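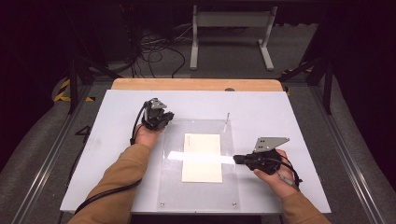
로봇 연구실 살림 이야기: 집게는 몇 개를 사야 할까요?

분류: 어린이 과학 > 로봇과 돈
2018년 4월 22일 | 글: 발보나 코스

여러분은 용돈을 받으면 무엇부터 사나요? 로봇을 연구하는 어른들도 똑같은 고민을 합니다. 사고 싶은 것은 많고 돈은 정해져 있습니다. 그래서 연구실에서는 물건을 사기 전에 '예산'을 만듭니다. 예산은 돈을 어디에 얼마나 쓸지 미리 적어 놓은 계획입니다.

저는 갓홀름 연구실에서 장비를 사는 일을 합니다. 우리 연구실에서는 사람이 손에 집게를 쥐고 종이를 집거나 옮깁니다. 로봇은 나중에 그 움직임을 보고 배웁니다. 종이는 얇고 잘 휘어져서 로봇에게는 아주 어려운 물건입니다. 여러분도 긴 종이띠를 한쪽 끝만 잡고 똑바로 놓아 보세요. 생각보다 어렵습니다.

먼저 집게를 생각해 봅시다. 사람은 손이 두 개니까 집게도 두 개가 필요합니다. 그러면 두 개만 사면 될까요? 우리는 처음에 그렇게 했습니다. 그런데 어느 날 하나가 고장 났고, 새 집게가 올 때까지 18일을 기다렸습니다. 그동안 책상도 있고 사람도 있는데 일은 할 수 없었습니다. 그 뒤로 우리는 자리마다 집게를 세 개씩 계획합니다. 세 번째 집게는 상자에서 쉬고 있다가 필요할 때 나옵니다. 이런 물건을 '예비품'이라고 부릅니다.

다음은 잊어버리기 쉬운 물건입니다. 케이블, 나사, 바닥에 붙이는 테이프 같은 것입니다. 하나씩 보면 값이 싸지만 모으면 꽤 큰돈이 됩니다. 작년 10월에 아유바 쿼티 씨가 영수증을 모두 모아서 더해 보았습니다. 작은 물건에 쓴 돈이 1,315유로였습니다! 우리 예산표에는 그 칸이 아예 없었습니다. 지금은 '작은 물건'이라는 칸이 따로 있습니다.

종이도 사야 합니다. 연습을 하면 종이가 구겨지고, 구겨진 종이는 새 종이와 다르게 움직입니다. 그래서 한 번 쓴 종이를 계속 쓸 수 없습니다. 우리는 한 달에 종이를 3,000장 넘게 씁니다. 많이 구겨진 것은 따로 모아서 재활용합니다.

가게를 고르는 방법도 있습니다. 우리는 스토르넥스와 니콜라이디스라는 두 회사에 같은 질문을 보냅니다. "집게 여섯 개는 얼마입니까? 언제 도착합니까? 고장 나면 고쳐 줍니까?" 회사가 값을 적어서 보내 주는 종이를 '견적서'라고 합니다. 지난번에는 스토르넥스가 더 쌌지만 26일이 걸린다고 했습니다. 니콜라이디스는 조금 비싸고 일주일이면 된다고 했습니다. 우리는 급한 두 개를 니콜라이디스에서, 나머지 네 개를 스토르넥스에서 샀습니다.

여러분도 예산을 만들어 볼 수 있습니다. 종이로 만들기를 하나 정하고 다음 순서로 적어 보세요.

1. 꼭 있어야 하는 것을 적습니다.
2. 쓰면 없어지는 것을 적습니다. (종이, 풀, 테이프)
3. 고장 나거나 잃어버릴 수 있는 것에 별표를 합니다.
4. 값을 두 가게에서 알아봅니다.
5. 모두 더하고, 조금 남겨 둡니다.

다섯 번째에서 남겨 두는 돈은 '예비비'입니다. 다 만든 뒤에 실제로 쓴 돈도 옆에 적어 보세요. 계획과 다르면 다음 예산을 만들 때 그 줄부터 고치면 됩니다.

문의: 클랄루멜 어린이 과학 편집부 | © 2018 클랄루멜 | 맨 위로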